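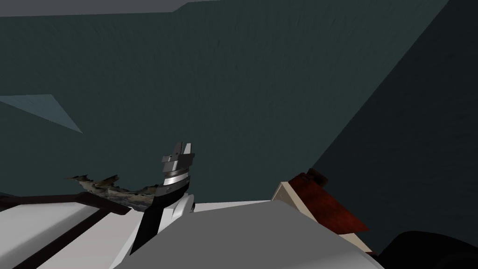
skirnon_sim
Posted 2023-08-31

Has anyone else measured how much of their sim grasp success comes from the collision proxy and not from the policy? I have been running randomized clutter scenes in our two-arm setup and the numbers changed more than I expected when I swapped the contact geometry. The policy was frozen. Same weights, same seeds, same start poses, 1422 episodes per condition. With convex hull proxies on all objects it succeeded in 71 percent of episodes. With a convex decomposition capped at 40 parts per object it dropped to 58 percent. The attached render is from the decomposition run and has the kind of object I mean, the crumpled mottled thing on the rail just left of the gripper. Its outline is ragged, with a thin curled tip at one end, and a single hull fills all of that in. The fingers close on a shape that is not in the mesh. The box-like object on the right is nearly its own hull, and objects of that kind scored within a point of each other in both conditions.

Success is defined as object lifted and held for 2 seconds. Friction was fixed across conditions. I can post the config if there is interest.

pridis_dev
Re: collision proxy vs. policy

Your drop could be a train/test mismatch and have little to do with realism. Which proxy was used for training?

skirnon_sim

Hulls. So yes, the decomposition condition is out of distribution in contact, though the rendered images are the same by construction. The policy only sees RGB and joint state.

pridis_dev

Then what you measured is that a policy trained against hulls prefers hulls. I don't think you can say how much of the 71 percent is "from the proxy." You need the full grid, train on each and test on each. That is 4 cells and you have filled 2 of them, both in the same row.

contact_margin

Agree on the grid, but I would not throw out the result. If the real object is closer to the decomposition than to the hull, then the mismatch is the same one you hit on hardware. The frozen policy comparison is a cheap lower-cost stand-in for that.

Two questions on setup. What is your contact margin, and are the thin parts of that crumpled mesh thinner than the margin? If so the solver is treating the tip as a thicker shell anyway and the decomposition buys you very little there.

skirnon_sim

Margin is 1 mm. The thin sections of the mesh are under that in places, so the tip is effectively padded. I had not checked before you asked.

belora_lab

We ran into something similar with scanned meshes. In our case most of the difference came from initial placement. The drop-and-settle step uses the same proxy as the rollout, so when you change the proxy the objects come to rest in different poses even with identical seeds. A hull of a crumpled sheet will balance on a narrow edge. The decomposed version slides or tips over.

In your render the object lies along the top of the rail with one end bunched up against the side of the gripper. Was that pose there at reset, or did the arm push it?

skirnon_sim

The camera stream is not synced with the contact log in that run, so I can't say from the image. From the log I can tell that contact between the gripper housing and a scene object in the first second is more frequent with decomposition. I had counted that as a policy failure.

"Same start poses" in my first post was too strong. The drop poses are the same. The settled poses are whatever the solver gives.

belora_lab

Then you have two effects mixed together. Settle once with the decomposition, save the poses, and load them in both conditions. Let the objects run a short time with zero velocity before the arm is enabled, and discard any episode where something moves past a threshold. You will lose a few scenes to hull interpenetration at load.

pridis_dev

Discarding episodes biases the set toward easy objects. The ones that interpenetrate as hulls are the concave ones, the same ones the thread is about.

belora_lab

Sure, so discard the pair and report the discard rate by object class. I would still take that over comparing different scenes.

grasp_quality_ok

Going against the thread a bit – I think the proxy is a side issue. Rigid crumpled objects are wrong under either one. If that mesh is meant to be cloth or paper, the real one folds when the fingers close. A finer decomposition of a rigid body gives you a more precise answer to the wrong question. We excluded that class from our rigid benchmarks and moved it to a separate soft-body set.

contact_margin

Depends on the material. Bark with the same outline would be close to rigid, and I could not tell from the render which one it is supposed to be. Texture alone doesn't settle it.

skirnon_sim

The asset metadata has no material class, only mass and friction. I treat all of it as rigid. I take the point on deformables but the pipeline has no soft bodies and won't before September is out.

ozkan_b

Late question about cost. What does the decomposition do to step time? With the Özkan scenes we saw up to 3x slower stepping when several decomposed objects sat in contact with each other, and that made it unusable for training even though it was fine for evaluation.

skirnon_sim

1.9x on average over the full run, measured on wall clock with rendering off. Worst scenes are the ones with two or more concave objects touching.

ozkan_b

OK, that's workable for evaluation. For training we went to hulls on anything with a volume ratio (mesh volume over hull volume) above 0.85 and decomposition below it. Boxes and books stay cheap that way.

pridis_dev

Would like to see the per-object results plotted against that ratio. If the gap between conditions grows as the ratio falls, the geometry explanation holds up. If it's flat, I'd look at the settling step first.

skirnon_sim

Plan is now: saved settle poses, paired discards with the rate reported per class, volume ratio logged per object. I'll train a second policy on decomposition for the other row of the grid once the evaluation rerun is done. Config and the object list go up with the rerun.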